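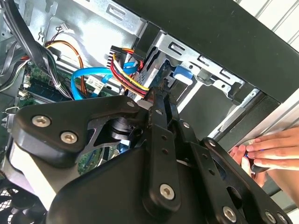 From: Ertuğrul Oral
To: disassembly-practice list
Date: July 12, 2020
Subject: Re: Hands in the case while the arm is in the case

Hello everybody, and thank you to the person at Lorente who got this going again. I meant to answer with two lines and it has grown, so pour yourself a coffee.

On July 11 Lorente wrote:
> Our draft says an operator may share the work area with the arm
> "when needed." Our inspector would like that tightened up. Do
> other shops let a person reach into a computer case while the
> gripper is in there too, or is it strictly one or the other?
> Also, do you let the gripper pull on cables at all?

We do share, yes, and I wouldn't want to give it up. A desktop case is a cramped little place, and there are jobs around the drive cage where a person with a tool on one side and the gripper on the other get along far better than either one alone. But "when needed" would make me nervous too! Somebody always needs it. The wording we use at Flusine, which you are welcome to copy, goes like this:

7.1 The arm is stopped and its stop confirmed out loud before a hand enters the case.
7.2 With a hand inside, the arm moves only at reduced speed, and only while a second person holds the enabling switch.
7.3 No hand goes between the finger linkages and sheet metal, at any speed, stopped or not.
7.4 The computer is unplugged from the wall and the cord is laid where both people can see it.

7.3 is the one I'd fight for. Everyone worries about the fingertips, and meanwhile it's the pivots farther back that close up like scissors when the fingers fold. Put that in your training, with a glove stuffed with foam if you have one to spare.

As for cables, our answer is no pulling on wires, ever. Power connectors come off by the plug body, and the same goes for SATA data cables (the thin flat ones are easy for a finger to snag on its way past, so we plan the approach from the other side where we can). If a bundle hangs across the path to a drive latch, a person moves it first, takes the hand out, and then the arm goes in. Slow, I know. Grovirell wanted to let the gripper nudge bundles aside and they may have good luck with it, so I'd love to hear from them.

One more thing, on inspection. We look over the finger pivots and the bolts on the mounting plate every 500 cycles and write it on the sheet by the bench. Dust from old cases gets into everything.

I can send the full section 7 to anyone who asks, and comments on 7.2 are especially welcome, as I have never been happy with how it reads.

Warm regards to all,
Ertuğrul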